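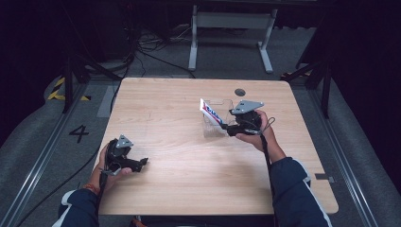
Two hand-held grippers over a light wooden table.

Mystery Shelf: the spring series, a change to the borrowing rule, and the short story swap

The mystery group at Vondow Books has picked its spring series. After a vote that went to a second round, we are reading the Lockkeeper books from Nosberg Press, starting in March with the first one, Low Water. The group meets in the evening at 7, at the shop on Ersoy Street in Prustport. New readers can start with any book, though the first is the easiest way in.

The series is set in a canal town where the main character runs a boat-supply store and a tearoom under one roof. She took over the place from her uncle and found that the books didn't balance. Low Water opens with a dead auctioneer in the dry lock. The auctioneer had sold half the town something that turned out to be fake, so there are plenty of people with a motive. The heroine had sold him a coil of rope the day before, and that makes her one of them.

Those who have already read it said two things at the last meeting. The first four chapters are slow, with a lot about boat varnish. After that the story picks up and stays picked up. The solution is fair. The clue that matters is given in full view in chapter nine, and then given again near the end for anyone who was reading in bed.

A few notes on the order. The publisher numbers the books by the date they came out, but the third one, The Paper Barge, takes place before the other two. We talked about reading it first and decided against it. It gives away who the uncle was working for, and the second book, A Berth for the Dead, leans on you not knowing that. So we will read them as published:

March: Low Water
April: A Berth for the Dead
May: The Paper Barge
June: Cold Harbor Supper

Cold Harbor Supper is the longest of the four and has the largest cast. There is a list of characters at the front, and several members said they kept a finger in that page for most of the book. It is also the one with the dinner party, and if you like the kind of mystery where everybody is stuck in one house until morning, you may prefer it to the rest.

The violence in all four is offstage. There is one scene in A Berth for the Dead with an injured dog. The dog recovers. We mention it because two people asked after we read last fall's book, and they would have liked to know ahead of time.

Copies

The shop has 27 copies of Low Water on order, in paperback. Group members get the usual discount if they say so at the register. The Prustport library has it in regular and large print, and the audiobook can be borrowed through the library app, although there was a waiting list when we last looked. The reader on the audiobook does the canal accents quite heavily. Some people love this. If you aren't sure, the sample on the app is long enough to tell.

Please don't buy the one-volume edition that collects the first three books. It is cheaper, but it was put together from an early printing of Low Water, and the chapter numbers don't match ours. When we say "up to chapter twelve" you will have read too far. If you already own it, the break we use at the first meeting comes right after the scene at the weigh house.

The lending box

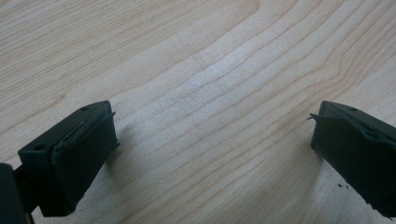 The box behind the counter has been running on trust for a long time, and mostly that works. We now have 42 mysteries on the list and a good many of them have been out since last summer. From March on, the loan is one month, and you can renew once by telling whoever is at the register. There are no fines. If another reader is waiting for a title, we'll ask for it back sooner.

Missing at the moment are both of the bakery mysteries with the blue spines, the second lighthouse book, and the anthology of train stories that several people have asked for. If you have one of these on a nightstand, bring it in. You can leave it in the mail slot after hours, as long as it is a paperback. The hardcovers don't fit and the slot has been damaged once already.

Donations are still welcome. We can take cozies, police procedurals, private eye novels and older puzzle mysteries. We can't take true crime, and we can't take book club editions with the dust jacket missing — they sit there and never go out.

Short story swap

The winter swap brought in more stories than we planned for, so we are doing it again. The limit is 900 words, and the story has to include a crime, a suspect and a solution. A theft is fine. So is a prank, if it is a serious enough prank. Last time the best-liked story was about a stolen quiche recipe and had no body in it.

This round's setting is a small family business during its busiest week. It can be any business. Hotels, florists and garages were all mentioned at the meeting, and one member has already claimed a Christmas tree farm, but there is no rule against two people using the same one. Print your story without your name on it and drop it at the counter before the April meeting. We mix them up and everyone takes one home. At the May meeting each reader gives a short report on the story they drew and says at what point they guessed who did it.

A few things from last time. Please double-space. Please number the pages, since one story was read with its last two sheets reversed, and the reader reported a very unusual ending. And keep the suspect list to three or four. At this length, anything more becomes a list of names.

What the group thought of the winter book

Opinion was split on the country house novel. The puzzle was praised, above all the business with the two clocks. The detective was not. Several readers found him rude to the housekeeper for no reason, and one pointed out that the housekeeper had solved the case by chapter sixteen and could not get anyone to listen. There was a longer talk about whether the reader is meant to notice this. We did not settle it. The average score on the cards was lower than for the fall book, but more people finished it.

Three members have since gone on to the sequel and say the housekeeper has a larger part.

Getting there

The door on Ersoy Street is locked when the shop closes at 6, so come in by the side entrance and ring. Parking in the lot next door is free in the evening. The number 39 bus stops at the corner, and the last one back toward the harbor leaves at 9:10, a little after we usually finish. Tea and coffee are provided. Bring your own mug if you can.

For the first meeting, read Low Water up to the end of chapter twelve. If you go further, please keep the rope to yourself.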